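November 14, 2025
Bin day, Prunuveck shop

Finally got to the gray bin. It has been on the list since April, when somebody wrote "bin - sort out" on the whiteboard and underlined it, and the underlining seems to have used up all the energy available.

Started with the outside. The labels from Clurkine come off in strips the width of a fingernail unless you warm them first, so I warmed them, and then they came off in slightly wider strips. Scraper, rag, more rag. Gave up on the last corner of glue and will call it a reference mark.

Weight on the floor scale, before anything went in: 1125. Sakalauskas sheet says 1000 is the limit for that shelf. I checked the units on both and am sorry to report they match. So the bin stays on the floor stand until we either find a stronger shelf or a more relaxed sheet.

Inside is a different job. The paint on the walls can stay as it is, scratches and all. The floor is bare metal and scuffed to a haze, and I don't plan to polish it. Tried that on the Asville bin and got a shiny bin that looked scuffed again in 8 days.
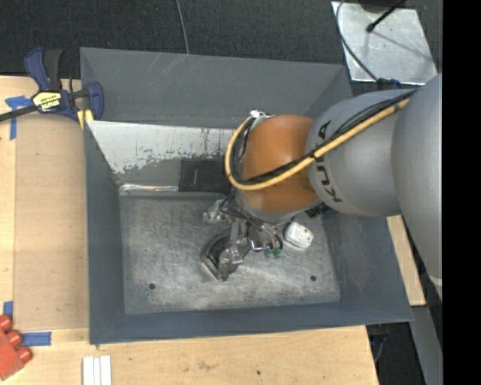

The two holes in the floor I'd leave open. Plugging them means buying plugs, and we know how long an order for plugs takes. The whitish panel is the real question. Its lower edge is flaking down to gray metal and I can see us sweeping up speckles until spring. Either strip it properly or swap it. My vote is swap, mostly because I know who would get the stripping.

Still to do:
measure for a new panel, twice this time
ask about the shelf
find the good scraper (the one in the drawer is the other one)
wipe "bin" off the whiteboard, leave the underline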